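Week 13: When the arm stops and you don't know why

Okay, settle in, because this is my favorite class of the term and also the one where I talk too fast. Last week we did reach and payload. Today is a fault I caused myself, back in December, on the small arm we call Galia, and I'm going to walk you through it with all my bad decisions left in.

You don't need the Wunov manual open for this, but do have your copy of the cell log from the course page. Go to line 268. That's where it starts.

What was supposed to happen

The job was a pushing job. The arm comes down beside a row of toy blocks, lowers its rod to a set height over the board, then moves sideways and nudges one block out of the row without upsetting its neighbors. Simple stuff! It had been running well all morning under the Semness controller, which is the older of the two we have, and I was feeling pretty smug.

What did happen: on one approach the arm came down, kept coming, pressed the rod into the board, and then tripped out on a force limit. Red light, brakes on, program halted. No bang, no drama, just a little creak from the board that I still hear in my sleep.

What I did wrong first

I cleared the fault and ran it again. I know, I know. I stand up here every year and tell you never to clear a fault you can't explain, and there I was with my thumb on the reset. Same result, except the second press was harder, since I had also bumped the force limit up (I had decided the limit was "touchy"). Please write this down in big letters: a protective stop is a measurement. It told me the arm was pushing on something. I treated it like a nagging seat belt chime.

Then I did the other classic thing and blamed the hardware. I pulled the cable at the wrist, looked at the pins, put it back. I wiggled the rod. I spent most of a Tuesday afternoon convinced we had a bad force sensor, and I even started writing the email to get a new one.

The sensor was fine. The log had the answer the whole time, and if you look at line 268 you'll see the commanded height and the measured height agree almost perfectly. The arm went where it was told. It was told to go too low. 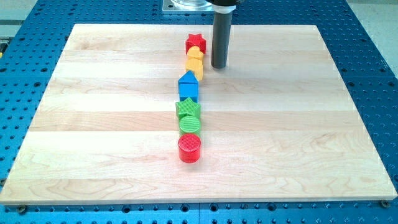
Why would an arm press into the board when its position readings all look right?

Because the readings are measured from the robot's base, and the controller has no idea where the board is unless somebody tells it. If the stored board height or the stored tool length is wrong, the arm can follow its path perfectly and still push straight into the surface.

In my case it was the tool length. I had swapped to a longer rod the evening before and typed the new length into the tool table, slot 2. The program was calling slot 1. So the arm was planning for the short rod while wearing the long one, and the difference went into the wood. The reason it had worked all morning is almost embarrassing: the morning runs used a different program, one that called slot 2. I opened the old program after lunch and never checked its header.

How I should have found it

Here's the order I want from you in the lab, and yes, I'll be watching for it:

Leave the fault on the screen and copy down the code and the time before you touch anything.

Look at the arm from outside the cell. Is it pressing on something? If it is, don't release the brakes with a hand anywhere near the tool.

Read the log backward from the stop. Commanded against measured comes first. If they agree, stop suspecting the motors and go look at your numbers.

Check which tool slot is active, then check that slot against the tool that's really on the wrist. With a ruler. Not from memory.

Back off in slow manual mode, straight up, then test the approach well above the surface before you go anywhere near it again.

Leave the force limit alone. If you think it's set wrong, come find me and we'll talk it over with the risk sheet in front of us.

A bit of history, quickly

Pinheiro, the outfit that wrote our safety notes, likes to begin its courses in 1959, and I used to roll my eyes at that. But the point they make is good: machines that follow positions have always been happy to follow wrong ones. Your force limit is there for the day the numbers lie.

For next time

Bring the log with your own notes in the margin. Mark the first line where you could have caught my mistake (there's one well before 268, and I'd love for someone to find it). Then write half a page on what the program could check for itself before the first move. Lab groups, you're in the same order as last week, closed shoes please, and the reset button stays covered until I get there.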